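Workshop > Opinion > Looking after the kit

Search articles, tags, authors Go

In praise of the Sunday wipe-down

I look after one hand-held gripper. It has two black fingers on a slotted rail and a rounded grey body, and I am fonder of it than of most tools I have owned. My argument is simple: the care of a gripper belongs to the person who uses it, at the table where it is used, and it should be done little and often.

The usual view, at least at the shop in Tirkstead where I learned the trade, is that servicing is a separate job. You run the thing until it feels rough, then you box it up and send it to the bench. Our old Bremex rail went off like that every September and came back lovely, and by the time the clocks changed it was gritty again. I spent years thinking that was just what rails did!

Then I moved to the workroom at Brurcombe, where the habit was completely different. Whoever had the gripper in their hand cleaned it before putting it down. A dry brush along the slots first, then a lint-free cloth, then the fingers opened and closed slowly by hand with your eyes shut. I mean that about the eyes. You feel a sticky patch long before you see anything, and once you have felt one you will never again trust a rail because it looks clean.

What we pick up matters a great deal here. Kitchen things are my favourite practice objects by a long way (blocks are dull, and a block never taught anyone much about grip), and glass jars are the best of the lot. They're smooth and round, and a careless squeeze sends them skating. They also tell you straight away if one finger is closing ahead of the other, as the jar turns a little when it ought to stay put.
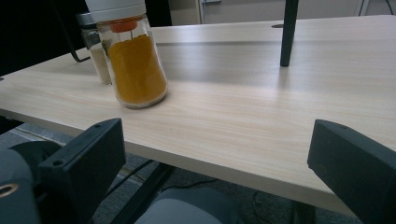
Spice jars at the back of the table, with the gripper's fingers open in front.

Powder is the obvious objection. A colleague once told me I was mad to let anything as fine as ground spice near an open rail, and I do see the point. But lids exist, and a jar with its lid on is a perfectly polite object. If some does get out, brush it off dry. Please don't reach for the oil. Oil and powder make a paste, and paste in a slot is a whole evening gone.

The other thing I would defend to anybody is checking the screws by finger before checking them with a driver. The Omerović checklist that gets passed round has 12 steps and puts the driver at step two, and I think that is too early. People overtighten. A fingertip on the screw and a gentle wobble of the finger will find a loose one, and then you nip it up and stop. I have replaced more stripped screws than lost ones.

I keep a notebook too, a cheap one, with a line for each clean. Mine is up to 61 entries and most of them say "fine". I love those entries. Reading back through them I can find the week the left finger began to drag, three lines before I would have called it a fault, and the cure was a new pad and a bit of patience.

So do the cloth and the brush on a Sunday, if Sunday is when you have the table to yourself, and do a shorter version every time you stop. Put the kettle on first. It's a pleasant job and deserves a cup of tea.

Comments (3)

railside
Agree on the dry brush. I use an old make-up brush and it gets right into the corners of the slots.

pennyfarthing70
Not sure about putting the driver off. Ours shook a screw loose in one afternoon and a fingertip check had missed it that morning. Enjoyed the piece though.

mottle
Which cloth? The ones I buy all shed.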